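3.2 Materials and work surface

Sessions were held at a single table of the Kasero type, with a light wood-grain top and rounded corners. Participants stood or sat at one of the short sides, as they preferred, and were free to change between the two. The table was kept in the same position throughout, and tape marks on the floor were used to return it to that position after cleaning. Room lighting was held low so that glare on the tabletop would not make the colors of small objects harder to tell apart. Illuminance at the table center was set to 100 lux at the start of each day.

The object set was taken from the Cutcombe inventory of household and leisure items, with two changes. Items that could not be lifted with one hand were dropped, and the single-color blocks were replaced by a 3 x 3 x 3 puzzle cube. The cube was chosen because it has no preferred upright side. A mug or a box is normally put down the way it was picked up, and the number of regrasps is low for that reason. A scrambled cube gives a person cause to turn it over, look at a second or third side, and pass it from hand to hand before any layer is rotated.

Before each cube trial the experimenter applied a scramble of 25 quarter turns, read from a printed list. The list was the same for all participants but the starting line differed. Participants were told that solving the cube was not required and that the trial would be stopped by a tone. No instruction was given on which hand should pick the cube up or how far above the table it should be held.

3.3 Segmentation of handling episodes

An episode begins when the object loses contact with the tabletop and ends when it regains contact and is let go. Short touches, in which an object is pushed or straightened but not lifted, were logged separately and are not analyzed here. With this rule the recordings gave 1,476 episodes across the full object set.

Each episode was divided into four phases: pickup, transport, inspection and placement. The limit between transport and inspection caused most of the disagreement in the pilot coding. We followed Drislow in placing it at the first moment at which the hand carrying the object stops moving toward the body, but added the condition that the second hand must be within one hand length of the object. Without this condition, pauses in which a participant simply held an object and looked elsewhere were coded as inspection. The effect was largest for the cube and smallest for the flat items.

Within inspection, the coder recorded which hand carried the load and which hand was free to support or turn the object. The load hand was judged from the contact visible at the time and was left uncoded when both hands met the object with no clear difference. Figure 4 gives a case in which the hands are close together, slightly nearer to the participant than the middle of the table, and the cube is held at the right. The yellow and green stickers lie nearer the middle and right of the visible part of the cube, and the white ones lie mostly toward its left. Sticker colors were used only as landmarks for reorientation and the state of the puzzle was not scored.

Figure 4. Scrambled cube held on the right side, with both hands close together over the tabletop.

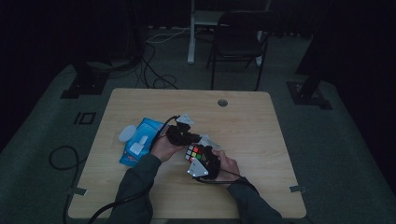 3.4 Reorientation and layer rotation

Two kinds of movement had to be kept apart in the cube trials. In a reorientation, the whole cube turns relative to the table and the pattern on each side stays the same. In a layer rotation, one layer moves relative to the rest and the pattern changes. The first is a handling movement in the sense of Fodor and can be compared with the turning of any other object. The second is specific to the puzzle and was counted only so that it could be removed.

The coder compared the visible stickers at the beginning and end of each movement. Where at least two sides were visible and the order of colors on both was unchanged, the movement was coded as reorientation. Where the fingers covered too much of the cube for the order to be read, it was coded as uncertain. Uncertain movements were kept in the episode duration but left out of the movement counts. Most of them fell in the first part of inspection, when the second hand closes in and the lower half of the cube tends to be hidden.

A reorientation of less than 35 degrees was treated as drift and ignored. This threshold was set by eye during the pilot and was not changed afterward. A lower value would add many small wrist movements that occur while a person is looking at one side, and a higher value would miss the partial turns by which a corner is brought forward. Angles were estimated from the edge lines of the cube and should be read as approximate.

3.5 Coding procedure

All episodes were coded by the third author. Gergely Hegedűs, who had no part in running the sessions, coded a subset drawn at random within each object class. Disagreements on phase limits were settled by keeping the earlier of the two marks. Disagreements on the load hand were not settled, and the item was set to missing.

Sleeves and cuffs hid the wrist in part of the material. In such cases wrist angle was not estimated and the phase was coded from the object alone. Episodes in which the object left the tabletop area were retained if it came back before the tone.

Contact: corresponding author, Section of Manual Activity Studies | Copyright the authors | Back to top

Shares 14 | Comments 2

Related items
Regrasp frequency in everyday table tasks
The Cutcombe inventory: a short form for seated participants
Which hand carries the load? Notes on two-handed inspection
Table height and hold height in leisure activities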